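Gremura 8 mm Needle Driver, Reconditioned (wristed, cable driven)
Sold by Esota Surgical Resale, Landatville
Condition: Grade B
Lives remaining: 14, according to the chip
Status: available with restrictions, see service notice

Read the service notice before you order. We have moved it to the top of the page, where the manufacturer would probably not have put it.

Service notice: jaw slip and late release

Since November we have taken back 37 of these drivers for the same complaint. The surgeon closes the grip, the console shows a full grip, and the needle rotates in the jaws under load. In some of the returns the opposite happened as well: the grip was released at the console and the jaws stayed shut for a moment before opening. Either one is a bad thing to find out about with a needle halfway through tissue.

Gremura's position is that this is wear within the expected range and that the life counter covers it. We don't buy that. The counter records how many times an instrument has been attached to an arm. It knows nothing about how hard the jaws were squeezed, how long the case ran, or whether somebody used the driver to pull on something it was never meant to pull on. We have opened returned units with plenty of lives left and found the grip cable frayed at the wrist pulley. We have also opened units on their last life that looked fine.

What we found on the bench

The grip cable runs over a small pulley stack at the wrist. On the bad units, strands had broken on the inside of the bend, where you can't see them without taking the wrist apart. The remaining strands stretch, and the jaws lose force at steep wrist angles first. Straighten the wrist and the grip feels normal again, so the usual quick check before a case passes.

What we do before shipping

Wrist stripped, cleaned and inspected under magnification
Grip cable replaced, whatever it looks like
2000 open and close cycles, with the wrist swept through its full range
Needle hold test at 45 degrees of wrist bend, both directions
Printed test sheet in the box

The replacement cable is made by Phùng. It is not a Gremura part, and Gremura will tell you so. Ask your biomedical department whether that matters under your service contract. It may.

Restrictions

Sold for training labs and bench work only. We won't ship this model for patient use until we have seen a root cause in writing, and what we have been sent so far is a brochure. If a unit slips in your lab, stop using it, leave the wrist in whatever position it failed in, and send it back that way. Please don't flex it to see if it clears up. That erases the best evidence we get.

Returns

Slip or late release: full refund, no time limit, we pay freight. Other faults: the standard Esota return terms apply. Returns received by noon on Thursday go on that week's bench list.
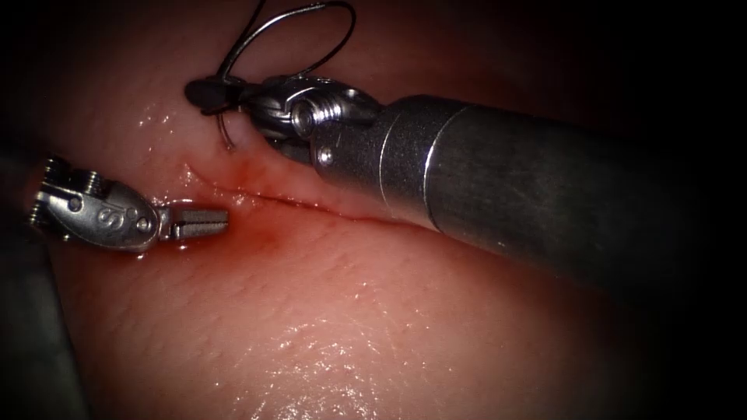

Needle driver (right) and grasper (left) at an incision, with a curved needle in the driver's jaws.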